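Home | Notebook | Traffic Tests | Archive | Contact

Workshop notebook, 5/15/20

Cullska again. I've had their ad account open since breakfast and I've got more scribbles than results, so I'm typing this up while it's still in my head (and so Tianyou stops asking me where the notes are).

Quick catch-up for anyone in the group who skipped the last entry. Cullska is the paid-to-click site we put the little banner on, the green one for the Zarano landing page. You buy a pack of credits, the members view your page for a few seconds and earn a fraction of a cent, and in theory one or two of them stick around and sign up. I bought the 100-credit starter pack out of my own pocket and I'm tracking every view through Flulow, with its own tag so it doesn't get muddled with the traffic exchange stuff.

Results so far! Flulow logged 92 of the 100 views. The missing eight could be people closing the tab before the script loads, or an ad blocker, or Cullska counting a bit generously. I emailed their support and got a canned reply with a link to the FAQ, which I'd already read, thanks very much. Signups: 2. One of them used an address that bounces. So, one.

I was pretty chuffed with one signup, to be fair. The same page on Hoxha gave us nothing at all, and Hoxha costs more.

What bugs me is the timer. Members only have to stay on the page until the bar fills, and most of ours left the second it did. You can see it in the Flulow graph, a great big cliff. So I shortened the headline, moved the signup box up beside the logo and got rid of the slideshow, which was my favourite bit, but it took ages to load on my old laptop and I suppose it did for everyone else too. The colour of the button I left alone, because if I change everything at once I won't know what did the work. (I've made that mistake before. See the whole of last July in this notebook.) 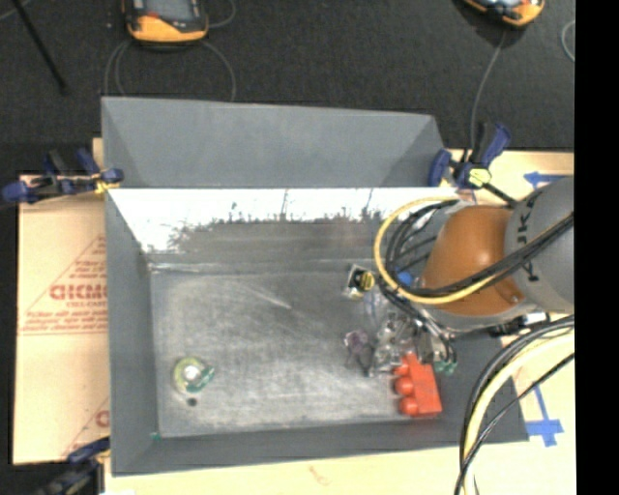 Tianyou Lu reckons I'm measuring the wrong thing anyway. According to him the views on a site like Cullska are only worth having for the downline, and I should be pushing the referral link and forgetting the landing page until we've got 70 active members under us. I said 70 was a lot of people to talk into watching banners. He said that was the whole business, mate, and went off to make tea.

He may have a point. Their referral commission is decent on paper, but I still haven't requested a cashout and I'm not recommending the place to anybody until I've seen money land in my account. No proof, no link in the sidebar, same rule as always.

Still to do:
- run the second pack with the shorter headline, same tag plus a "b"
- chase Cullska about the eight views
- cancel Hoxha before it renews!!
- ask Flulow if they can filter out my own visits, I keep forgetting to log out

Comments

banner_bev: Same gap on my Cullska ads, a few views missing every pack. Never got a straight answer out of support either.

Kev in Geelong: Did you try the geo targeting? Dearer, but I had better luck with it.

Tianyou Lu: Referral link. I'm just saying.

This site uses cookies to remember your preferences. By continuing to browse you agree to our cookie policy. OK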